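4.2 Sizing the purchase from simulated workload

The budget request for the new cell was prepared before any hardware was quoted. Earlier requests at our site had started from a vendor price list and worked back to a task, and two of them ended with arms whose reach did not match the benches already installed. For the present study the order was reversed. The task set was fixed first, then simulated, and the equipment list was drawn from the results.

The task set consists of tabletop sorting and clearing of small rigid parts. Each trial begins with a new arrangement of objects, and the arm must move every object to an assigned zone. A total of 1573 trials were run in the Clavier simulator, divided among 224 starting arrangements. Not all arrangements received the same number of trials; those in which parts stood close together were repeated more often, as cycle time varied most there.

Three cost drivers were taken from the logs. The first is reach, which sets the size class of the arm and with it most of the capital cost. The second is gripper opening. A wider gripper handles the larger boxes but needs more clearance between neighboring parts, and a second set of fingers may have to be budgeted. The third is cycle time, which determines how many arms are needed to meet a given daily load. Payload was recorded but did not affect the choice, as every part in the set is well below the limit of the smallest arm considered.

Quotations were then requested for two candidate packages, referred to here by their product names, Rivon and Brulto. Both include the arm, controller, gripper and a one-year service plan. The Rivon package has the lower purchase price. The Brulto package costs more at the outset but uses the mounting plate and safety controller already held in stock – a saving that does not appear on the quotation and was entered as a separate line. Installation labor was estimated at 200 hours for either package, following the record kept by P. Sorrentino for the Negri line.

Furniture and shelving were modeled along with the arm, so that floor space could be charged to the project at the internal rate. The layout in Figure 3 was used for the reach and clearance checks.

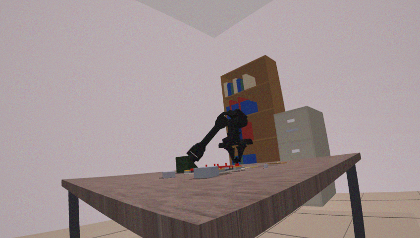
Figure 3. Simulated layout with the arm over the table and parts of mixed size. Bookshelf and filing cabinet stand behind the table.

4.3 Treatment of recurring costs

Recurring costs were spread over the planned service life and kept apart from the capital request. They cover replacement fingers, software maintenance and operator training. Finger wear cannot be derived from the simulation, and the supplier interval was used without correction. M. Testa reviewed the worksheet in March and asked that training be charged per operator; the totals in the next section follow that rule.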